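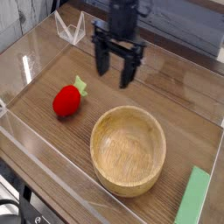
## 3. Gathering the examples

### 3.1 Set-up

All the examples come from one bench. Wooden top, clear acrylic walls round it, parallel gripper working from overhead. One fixed camera, not moved between sessions — we taped the mount after the pilot and left it alone. The walls stay on for every run. They do throw reflections, and we thought about matt film, but the cells at Jiden have the same bare walls and a policy that only works without glare is no use to them.

Objects come from the Naqvi box, our name for a mixed crate of soft toys, bowls, blocks and kitchen bits. The operator picks a handful per session and sets them down by hand. No fixed layout. We tried a printed grid in the pilot and dropped it, the start positions were far too regular and the model learnt the grid.

### 3.2 Task and teleoperation

Pick and place, one object into or next to another. Prompts are short and plain: "put the strawberry in the bowl", "move the block to the left". The operator reads the prompt, drives the arm with a hand controller, presses a pedal at the start and again at the end. Everything between presses is one episode. Joint positions, gripper opening and camera stream all logged by Jirness, our recorder, against the same clock.

Yasir Pirzada drove most of the early sessions and wrote the operator notes. Main points from those:

- start with the fingers open and clear of every object
- come down straight, don't sweep across the table
- if a grasp slips, try again in the same episode, up to three times
- never reach in over the wall while the pedal is down

The retry rule matters most for us. Early episodes were cut at the first slip and the trained policy then had no idea what to do after one. It just hung there. Keeping the retries in gave it somthing to copy.

### 3.3 Amount kept

We recorded 2000 episodes. 410 were thrown out: pedal pressed late, wrong prompt on screen, dropped camera frames. A slip on its own was not grounds for removal, nor was a slow run. The other episodes make up the Brurnemetti set used in Section 4. We hold back 500 of these for testing and train on the rest. The split is by session, so a layout from training doesn't turn up again in the test half.

Some 40 episodes were labelled twice, by two people who hadn't seen each other's labels. Most of the disagreement was over "next to" — how near is near. We now call it a success if the two objects could be touched together with one open hand. Crude but quick to judge, and it stopped the arguments.

### 3.4 Known gaps

Lighting hardly changes. All sessions used the room lights with the blinds down, so daylight is untested. Soft toys are over-represented too; operators like them, they forgive a bad grasp. Shallow bowls are harder than we expected. The fingers tend to land on the rim when the bowl itself has to be moved, and operators each found their own way round that, so the examples pull in different directions (see the spread in Table 2). We left them as they are. A second round is planned for October with more rigid objects and an agreed rim grasp, but none of that data is used in teh results here.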